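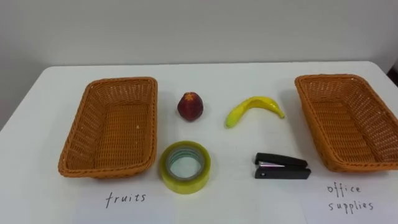
Attachment 1: tabletop with both baskets, fruit between them and tape in the lower row

Ticket: Sorting table, wicker baskets
Product: Sadulo woven basket, shallow
Status: Open
Opened: Monday, January 21, 2019
Reported by: Janelle Abella

Issue: Baskets slide on the white top when an item is dropped in near the rim. Left basket moved 3 cm over one session. Pale flecks also present in the weave.

Checks so far:
Emptied both baskets and set them at opposite ends, angled. Both sit flat, no rocking.
Wiped the tabletop with Cluvik cleaner. No change.
Brushed the weave. Some flecks came out, the rest are caught between strands.
Repeated the drop test 7 times with the banana – basket shifted on 3 of them.
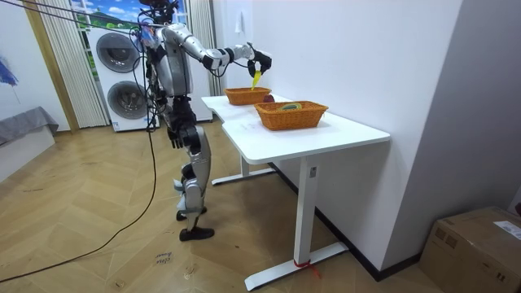 Attachment 2: desk in side view, yellow item held over the basket nearer the wall

Notes: Desk feet checked with a level, top is true. The red strap at the base of the front leg stays on for now. Sliding is worse with the banana than with the round fruit.

Next step: Fit 8 clear felt dots from Ballstead, four per basket, and retest. If the shift continues, try the Magaña liner mat under each basket.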